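Prosser cutting the midday Brududa flight – anyone heard more?

Regional Carriers > Service Changes

montri_k
Posted 7:42 am

The notice went up on the counter at Brududa yesterday afternoon. Starting in June, Prosser drops the midday run to Kollel and keeps the morning and the evening. The notice doesn't mention freight at all. I called the reservations line and the woman who answered said she only had the passenger schedule in front of her.

I have three people on payroll who go back and forth for work. With the midday flight gone, a half-day job turns into a full day plus dinner. Has anyone been told whether this is for the summer or for good?

Montri Khamphan

gravelstrip
Posted 8:15 am

Heard the same from the ramp crew. They were told "until further notice." Last time they used those words it was the Saturday freight run, and that never came back.

tailwind_dot
Posted 8:31 am

I fly that midday leg a couple times a month and it's usually half empty. I don't love losing it, but I can see why it was the one they picked. The morning flight is the one that would really hurt.

montri_k
Posted 8:50 am

Half empty in seats, maybe. The back of the plane is full. Pharmacy orders, auto parts, the mail. If that all gets pushed to the evening, the store doesn't see it until the next day.

FPolitis
Posted 9:26 am

I worked dispatch for Prosser for a while, so take this for what it's worth. The midday flight was always the spare. When the morning plane had a maintenance issue, they moved people to midday and nobody got stuck overnight. Take it out and a mechanical in the morning means you wait for the evening plane, which already has its own load.

The fare is the other piece. I priced a round trip to Kollel last night with one checked bag and a connection on Aveo, and it came to $1,649. The Aveo portion hadn't moved from what I paid before. All of the increase was on the Prosser leg.

Fotis Politis
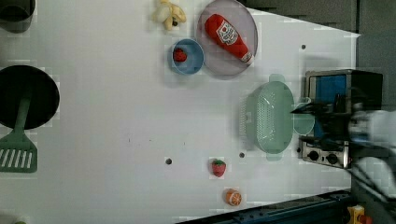 gravelstrip
Posted 9:48 am

Did you book that as one ticket or two? If you buy the Prosser leg separately at the counter it's $113 each way. I did it last month. You have to claim your bag in Kollel and check it again with Aveo, but there's time if the plane is on schedule.

FPolitis
Posted 10:05 am

One ticket. I won't do separate ones anymore. If Prosser runs late on separate tickets, Aveo owes you nothing and you buy a new seat at the walk-up price. With two flights a day in place of three, that's going to happen more.

tailwind_dot
Posted 10:22 am

I've done separate tickets for years and missed one connection. The savings paid for it several times over. People should do what they're comfortable with, but I wouldn't tell someone on a budget to stay away from it.

FPolitis
Posted 10:30 am

You had three flights a day backing you up for all those years. I'd wait and see how the summer goes before recommending it to anybody.

backbay_hauler
Posted 11:14 am

On freight, I asked at the cargo window this morning. Anything over 20 pounds will need to be booked the day before once the new schedule starts. Under that, they'll take it at the counter if there's room. The guy didn't have it in writing but he said the sheet is coming.

montri_k
Posted 11:37 am

Thanks, that's more than I got on the phone. Day-before booking doesn't work for parts. I don't know what's going to break tomorrow.

gravelstrip
Posted 11:52 am

Has anyone talked to Aveo about coming into Brududa direct? They have the smaller planes for it.

backbay_hauler
Posted 12:09 pm

They looked at it before and said the runway lights were the problem. I haven't heard that anything has changed there.

montri_k
Posted 12:40 pm

I'm going to write to Prosser and ask about the freight and whether the cut has an end date. If anyone has dates when they got bumped or had cargo held over, send them to me in a message and I'll put them in the letter.

tailwind_dot
Posted 1:03 pm

Sent you two. One passenger, one cargo.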